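Small boards, old tables: a talk with Senthil Annamalai

Senthil Annamalai has lent out writing boards for longer than he has had a proper room to keep them in. His small service, Londumine, gives white boards to language classes, choirs and evening courses, and takes them back when the term is over. He now has 23 groups on his list. I visited him on a Tuesday, shortly before the first people came to collect.

He offered me tea and then forgot to make it, as we began at once to talk about surfaces.

"People think a white board is a white board," he said. "But take two of them, the same size and the same age, and one of them cleans with a dry cloth and the other keeps every line you ever drew. I don't know why. I have asked the sellers and they also don't know."

He does not like the heavy boards with a metal edge, which most schools screw to the wall. A thin white sheet without any frame is what he prefers. It can lie on a table between four pupils, and it can stand behind a door in the holidays. The disadvantage is that the corners suffer, and that every mark stays in view when the sheet comes under the lamp.

"I am not ashamed of marks," he said. "A few specks, a bit of grey from a sleeve, this is normal. The teacher from Beddoe once sent a board back to me because it had a line on it. I sent it to the choir and they were happy." 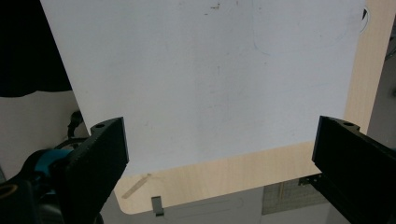

The table comes first

Senthil speaks about tables with almost more feeling than about boards. He wants light wood with a fine grain and, if possible, rounded corners. Dark wood he finds tiring behind a white sheet, and glass he refuses completely.

"On glass the board travels," he explained. "You write the letter A and the board has gone to your neighbour."

The rounded corner he learned to value in Zornoditz, where he taught evening classes for two winters in a room that was too narrow. Each pupil who went to the door hit the same sharp corner with the hip. In the end he took a file and worked on it himself, without asking anyone, and he was told off for it. He still thinks he was right.

I wanted to know how he cleans. His answer was long, and I give here only the main part. First a dry cloth, always from the middle to the edge. Then a cloth with plain water, and a second dry one. He uses no spray on the first day, whatever the bottle promises. Only when a line is still there the next morning does he take a little alcohol, on a corner of the cloth and never directly on the board.

"And sometimes it remains," he said. "Then I must decide. If I rub for 10 minutes, the line is perhaps gone, but the surface is tired and it will take the next line even deeper. So I prefer to leave it. A faint curve near the corner does not stop a child from doing her sums."

Blue ink is in his experience the worst for this. Black disappears or it does not, but blue grows pale and stays, so that you see it from one side of the table and from the other side you see nothing. 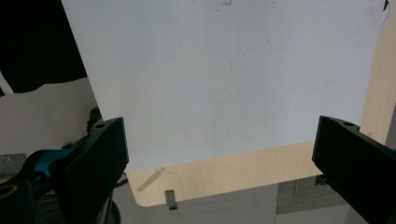
Marit from the Eltero evening school does not agree with him about the old lines. Her pupils are adults who learn to write in a new alphabet, and she told me on the telephone that any curve left on the board confuses them — they take it for a part of the letter. She returns such boards and asks for clean ones.

Senthil nodded when I repeated this to him. "She is right for her class," he said. "For her I keep the best ones on a separate shelf. But she brings them back with red on them, you can write that also."

Money is a subject he does not enjoy. The groups pay a small sum for each term, and last year it came to 3000 in total, which covered the rent and new cloths. He would like to buy thicker sheets for the choirs, who hold them up in the hand and complain that they bend. He has tried one kind already and found it too heavy for the older singers.

At five o'clock the bell rang and two women from a sewing course came in for their boards. Senthil wiped both of them once more before he let them go, from the middle to the edge.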